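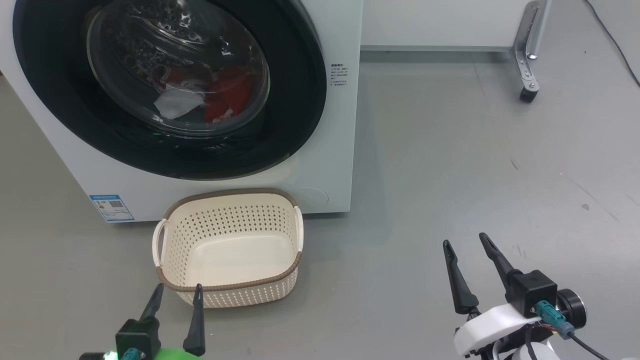
Fig. 1. Poste « linge » : machine à hublot, panier au pied, les deux pinces en position basse.

Module Plenderel, atelier robotique. Notes de la séance 3 : vider un lave-linge
Publié en mars par l'équipe pédagogique, mis en ligne à 11 h

Rappel de la tâche : sortir le linge du tambour, le déposer dans le panier. Un vêtement à la fois. Pas de lancer, pas de tirage en force sur le joint.

Découpage à reprendre tel quel dans vos comptes rendus :
- approche du hublot
- ouverture (en téléop pour l'instant, on automatise en séance 5)
- prise
- extraction
- dépose, ouverture de la pince, retrait

Pourquoi le linge ? Objet déformable, donc pas de pose unique. Un cube a 6 degrés de liberté, un tee-shirt en a... beaucoup. La forme change dès qu'on y touche. Conséquence : on n'estime pas une pose, on cherche une zone de prise. Voir polycopié Clovorbridge, chap. 2 (le schéma des plis, pas les équations).

Prise : viser un pli saillant, doigts de part et d'autre, fermer, PUIS reculer. Beaucoup d'entre vous reculent en fermant, la pince glisse et on repart à zéro.

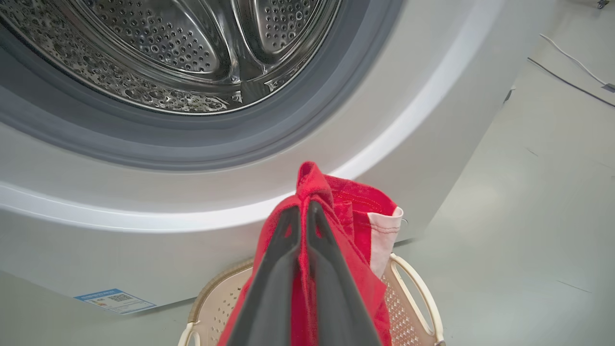

Fig. 2. Vêtement rouge tenu entre les doigts, au-dessus du panier. Vue poignet.

Sur la fig. 2 le tissu retombe des deux côtés des doigts et masque une bonne partie du panier. Problème classique : la caméra du poignet perd la cible au moment où on en a besoin. Solution retenue : mémoriser la position du bord du panier avant la prise, ne plus compter sur la vision ensuite. Vérifier avec la caméra de tête.

Reflets. Le tambour inox est une horreur pour la segmentation : perforations, points brillants, teinte rougeâtre renvoyée par le linge. Un seuil sur la couleur seule ne suffit pas, plusieurs binômes se sont fait avoir. Combiner avec le contour du joint (gris mat, bien plus stable).
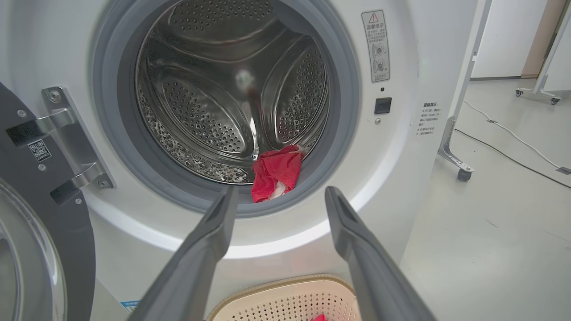 Fig. 3. Doigts écartés, tissu rouge posé sur le joint. Porte ouverte côté gauche.

Cas de la fig. 3 : tissu à cheval sur la lèvre du tambour. C'est le cas facile, il faut en profiter. Approche de face, doigts parallèles au pli. Attention à la porte : les bras de charnière dépassent, le poignet gauche peut les accrocher. Marge mini 40 mm, à entrer dans le fichier de config (ligne « clearance », pas « offset » !!).

Barème rapide pour l'évaluation :
- 50 essais enregistrés par binôme
- un essai = un vêtement déposé dans le panier, sinon échec
- vêtement par terre = échec, même si ramassé ensuite
- 10 essais au moins avec un départ différent (panier décalé, linge tassé au fond)

Format des journaux : celui de Flomlow, sans rien renommer. Les scripts de dépouillement plantent dès qu'une colonne manque.

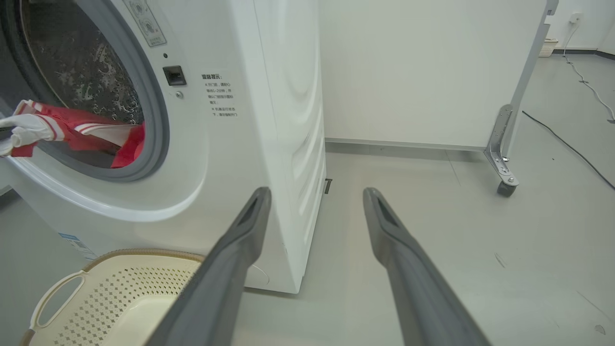 Fig. 4. Vêtement rouge et blanc pendant hors du tambour, une extrémité tenue par un gant blanc à gauche. Panier vide.

Si deux points de contact tiennent le même tissu, on évite de tirer en même temps. Un côté maintien, un côté déplace, et on échange. Si les deux tirent, le vêtement se tend et l'effort monte très vite (couper au seuil, ne pas attendre l'arrêt d'urgence).

A faire pour la prochaine fois
Relire la partie « contact » du polycopié. Rejouer 10 de vos échecs et noter la phase où ça casse : prise, extraction ou dépose. Une ligne par échec, pas un roman. Les comptes rendus sont à déposer dans le casier Morris, salle des machines, ou sur l'espace du module.

Binômes qui n'ont pas encore calibré la camera du poignet : à faire avant la séance, pas pendant.

Partages : 11 | Commentaires : 0
© Module Plenderel | Contact : secrétariat de l'atelier | Haut de page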